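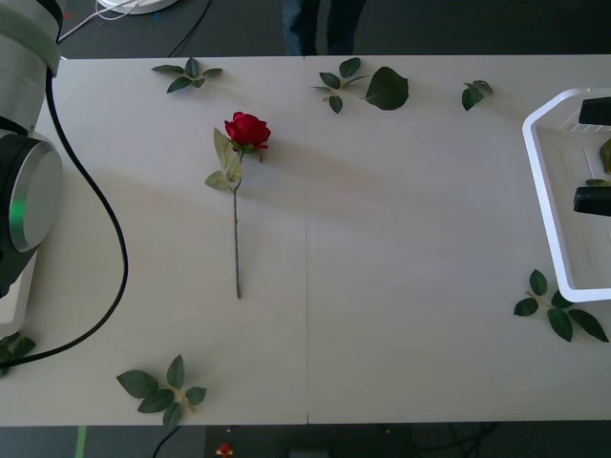
**Do I need a background in robotics to apply?**

Applicants need steady hands, normal or corrected vision, and the patience to repeat a short task many times. All robot training is given on site in the first two shifts.

## Teleoperation Demonstrator, part-time (Totik manipulation project)

Plesier is hiring demonstrators for its Vandthorpe site. Demonstrators control robot arms remotely to perform tabletop tasks, and each completed run is recorded and used to train a control policy. The current task set uses artificial flowers and leaf sprigs. Thin stems and overlapping leaves are difficult to grasp cleanly, and the policy needs a large number of consistent human runs before it can be tested unassisted.

The position runs through December, with a possible extension to the next task set.

### Duties

- Reset the table to the start layout given on the task card.
- Perform the task by remote control, at an even speed and without unnecessary pauses.
- Mark each run as good, recovered, or failed. A recovered run contains a missed grasp that was corrected without touching the objects by hand.
- Report loose cables, slipping joints, or damaged props before starting another run.
- On some shifts, guide an arm by hand through a motion for comparison with the remote version.

The project target is 800 accepted runs across all demonstrators. Failed runs are kept but do not count toward the target.
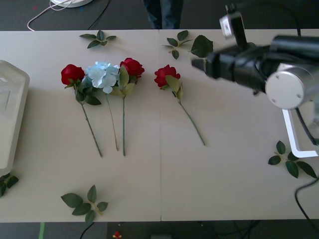
**Is pay based on the number of accepted runs?**

Pay is hourly and does not depend on run count. Reset time, training, and equipment downtime are paid at the same rate.

### Requirements

- 18 years or older and authorized to work in the United States.
- Able to stand or sit at a control station for almost 3 hours with short breaks.
- Able to read and follow written procedures in English.
- Available for at least two shifts a week, morning or afternoon.

Experience with model building, sewing, dental lab work, floristry, or similar fine handwork is useful. Gaming experience is neither required nor a disadvantage. Left-handed applicants are welcome - the controls can be set up for either hand.

### Working method

Each task card specifies the objects, their start positions, and the end condition. Demonstrators may choose their own approach path but should keep the same grasp strategy within a batch.
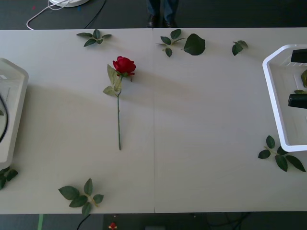

Changes of strategy are allowed between batches and must be noted in the run log. Start positions are varied on purpose from one card to the next, so please do not tidy a layout that looks irregular. If an object leaves the table during a run, stop, mark the run as failed, and reset.

Recordings cover the workspace and the arm's joint positions. No audio is recorded. Demonstrators sign a data release before the first shift.

### Selection

Selection consists of a short phone call and a paid trial session at the control station. The trial uses the Navarro practice cards, which involve picking up a stem and setting it down in a marked area. We look at smoothness and consistency. Speed is not scored.
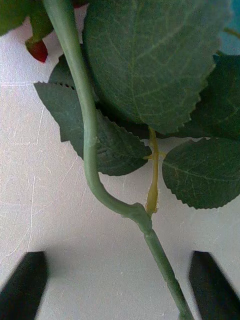

*Wrist camera view: artificial rose stem and leaves, with the gripper fingers at the lower corners.*

### How to apply

Send a one-page resume and a note of your available shifts to Yhon Marulanda, demonstrator coordinator, through the Plesier careers page. Put "Totik demonstrator" in the subject field. Questions about the equipment or the control station can be sent to Kevin Zapata through the same form. Applications are read in the order received, and the posting will be removed when all places are filled.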